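Dornirholm Pello Simulation Kit
Plan your gripper cell before you buy the arm. The wrist view shows how near the fingers come to a rim.

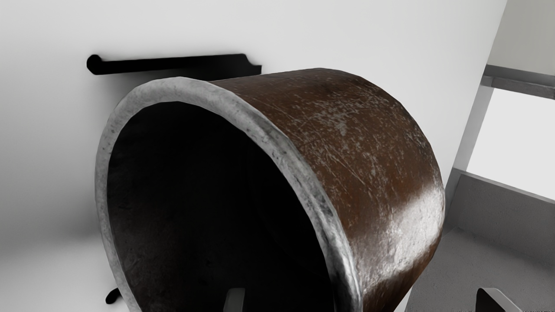 Prices
Single seat: 249
Lab license – 23 seats: 749

The mug task is included. Set the gripper opening and start height first.
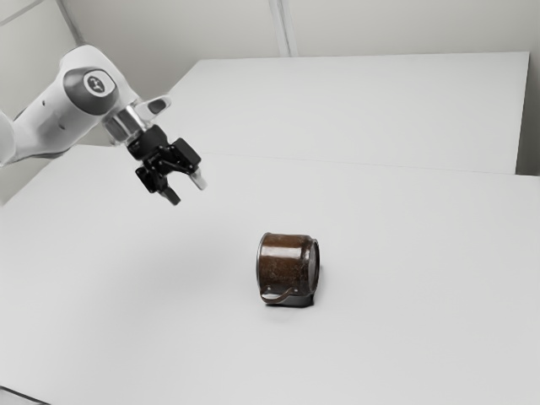 Open gripper above the table, mug on its side

Support for Tsuji scene files is extra. 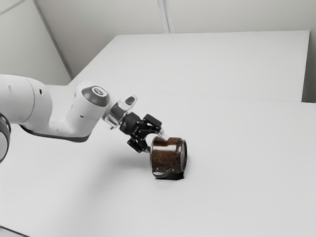
Fingers at the upper side of the mug

Budget 800 for the first year.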